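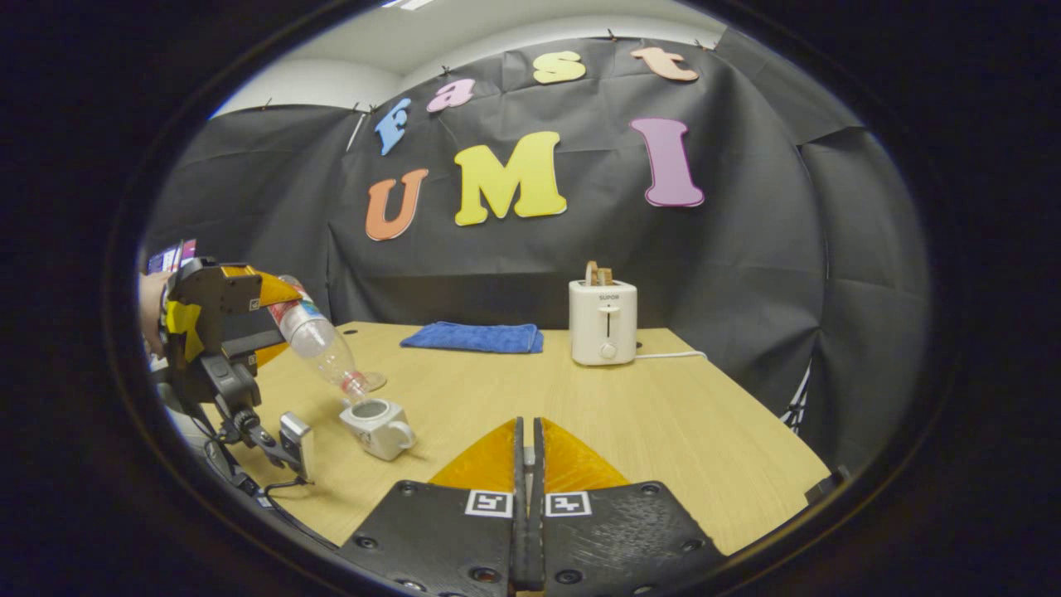

Figure 4-1. Two-handed pouring task, right gripper view. The left gripper tilts the bottle over the mug.

4 Recording demonstrations

This section covers table layout, gripper checks, recording and review for the Trulent hand-held gripper pair. It assumes the grippers have been assembled and calibrated as set out in section 3, and that the Drokar recording software is installed on the bench computer.

4.1 Preparing the table

1. Clear the tabletop of everything that does not belong to the task.

2. Close the curtain at the rear and sides. Small gaps between panels are acceptable. Movement behind a gap is not, and people waiting for their turn should stand clear of the curtain.

3. Switch on the ceiling lights and leave them on for the whole batch. Do not mix lamp light and daylight within a batch.

4. Set out the task objects according to the task card. For the pouring task these are the bottle and the mug. The mug handle may face any direction the operator can work around, and should be varied between episodes.

5. Add background objects if the task card calls for them. In Figure 4-1 a toaster and a folded blue cloth stand at the rear of the table. Background objects are not to be touched during a pouring episode.

6. Route any appliance cord toward the back of the table, away from the path of both grippers.

Note: Lettering or other fixed decoration on the curtain may stay up provided it stays up for the entire batch. Record it in the batch sheet under Background.

CAUTION: Appliances used as background objects must be unplugged at the wall outlet before any task involving liquid.

4.2 Checking the grippers

1. Open and close each gripper fully. The fingers should travel evenly and meet along their inner contact strips.

2. Inspect the square markers at the finger bases. The software reads jaw opening from these markers, and a marker that is smudged, lifted or covered by tape will produce gaps in the width signal.

3. Wipe each lens with a dry microfibre cloth.

4. Check the screws on the jaw plates for looseness. Scuffs on the plates are cosmetic and need no action.

5. Confirm that cables hang below the mounting arm and do not cross in front of the lens when the wrist is turned through its full range.

6. Start the Drokar preview. Both views should appear as a full circle with a black border. If the circle is off centre, reseat the lens and repeat the calibration in section 3.

4.3 Recording an episode

1. Hold both grippers above the near edge of the table, jaws open, and press Record.

2. Wait for the tone. Motion before the tone is discarded.

3. Grasp the bottle with the left gripper on the labelled part of the body. Keep the cap off and set it aside before recording begins.

4. Lift the bottle, bring its mouth over the mug and tilt. Move at the pace of ordinary household use. Very slow demonstrations transfer poorly and lengthen training.

5. Keep the right gripper pointed at the work throughout, including when it has nothing to hold. Its view is recorded with the same weight as the left.

6. Return the bottle upright to the table, open the jaws and withdraw both grippers to the starting position.

7. Press Stop. Hold still until the second tone.

Note: If the bottle slips or an object is knocked over, finish the motion if it is safe to do so, then tag the episode Recovery. Do not delete it. Recovery episodes are sorted separately and some are kept for training.

CAUTION: Do not fill the bottle past the line given on the task card. The gripper electronics are not sealed. If liquid reaches a jaw plate or cable, stop the batch, disconnect both grippers and dry them completely before continuing.

4.4 Varying the examples

A policy trained on identical starts will fail when the mug is moved a hand's width. After every 3 episodes, change the position of the mug or the starting position of the bottle. Change the background objects between batches only.

The Winovmont reference set for pouring contains 3,000 episodes. A first usable policy can be expected from some 1,000, depending on how widely the starts were varied. Episodes from more than one operator are preferred — left- and right-handed operators in particular.

4.5 Reviewing and uploading

1. Open the batch in the Mahmoudi viewer and play both views side by side.

2. Reject any episode in which tracking was lost, a lens was blocked, or the two views are out of step.

3. Check that each remaining episode has a task tag and an operator number.

4. Select Upload. Leave the bench computer on until the status reads Complete — closing the lid will interrupt the transfer, and the batch must then be sent again from the beginning.

For lost tracking and marker faults, see section 6.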